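16/10/2021
By the Wendier guide writers

Section 4: Tidying fruit onto a plate

Can a machine clear up after a snack yet? Nearly, and we think this is one of the best chores to try first! Fruit is forgiving in shape, awkward in softness, and everybody has some in the kitchen. Finish the arm checks in Section 3 before you start.

4.1 Laying out the work

1. Put the red plate near the back wall, between the two arms.
2. Scatter tangerines and peaches in front of it. Let some touch each other. A tidy row makes the job far too easy.
3. Bring both grippers in over the plate and check that the cables above the wrists can move freely.

Caution: the tips can meet in this position. Keep the speed setting at 15 until you trust your layout.
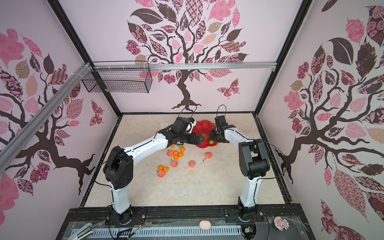 4.2 Picking up grapes

Grapes are the fun bit (and the hard bit). A bunch has no proper middle, and the stem goes wherever it likes.

4. Open the fingers wide and lower them with one on each side of the bunch.
5. Close slowly, in small steps, with the stem between the fingers.
6. Lift a little, wait, then lift again.
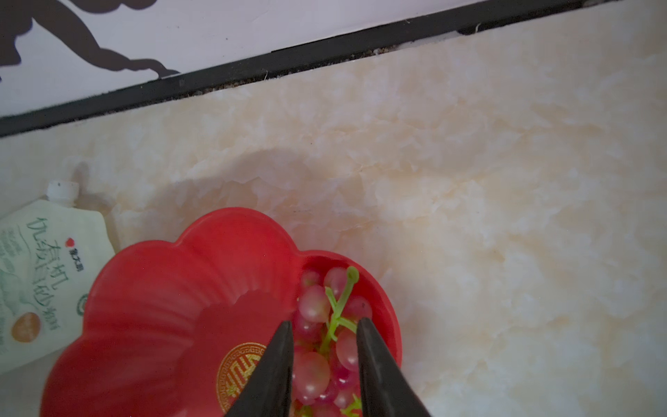 If the bunch swings, lower it and take a fresh hold higher up. We ran this step 300 times at Jemcombe in July and got 17 clean lifts in a row on our best afternoon, which had us all cheering. A child would still beat it for speed, of course.

Note: grip force is saved under setting 403. Write down the old value before you change it.

4.3 Sharing the plate

7. Send the left arm to its side of the plate and the right arm to the other.
8. Let one arm move at a time. The Murakami routine lets both go together, but try it only after a full run without a stop.
9. Leave the loose fruit in front until the plate is settled.
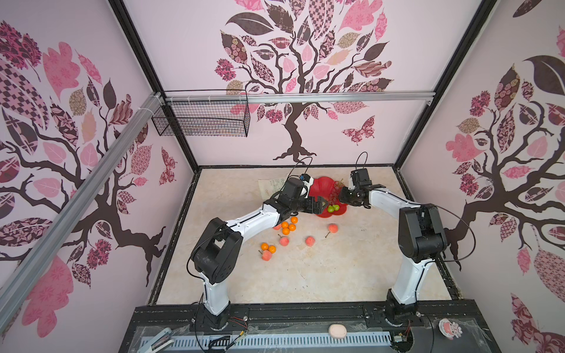

Wendier Home Chores Team, Sotham

Small round fruit can roll when a finger brushes it. If that happens, pause the run, put the fruit back by hand and start again from step 7.

Caution: press pause and wait for both arms to stop before reaching in.

Washing up is in Section 5, and it is a good deal wetter.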